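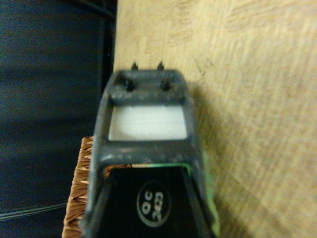

Chapter 4
Friction, or Why Anything Stays Put

Most people meet friction as a nuisance. It wears out shoes, squeaks in hinges, and turns moving a couch into a family argument. Engineers spend a good part of their careers trying to get rid of it, and the rest trying to get it back.

Consider the village of Clulline, where one September the town hall floor was polished for a dance. Elias Hijazi, who had the job, was proud of the result. The first two couples went down before the band had finished tuning. By 11 the dancers were in their socks, then out of them, and somebody had scattered sand by the door. The dance was saved by dirt, a fact left out of the minutes.

What the dancers lacked was static friction, the force that resists sliding before sliding begins. It is the reason you can walk, tie a knot, or set a cup on a slightly crooked shelf. Once surfaces are moving against each other, kinetic friction takes over. It is usually weaker, as you will know if you have ever pushed hard on a stuck drawer and received the whole drawer.

In this chapter you will learn to:

- tell static friction from kinetic friction
- draw the forces acting on an object at rest on a slope
- find a coefficient of friction using a board, a block, and some patience

Before you begin
Put a book on a board and slowly raise one end. Write down the angle at which the book starts to slide, then repeat the test with a sheet of paper under the book. Keep your toes clear.

4.1 Surfaces in Contact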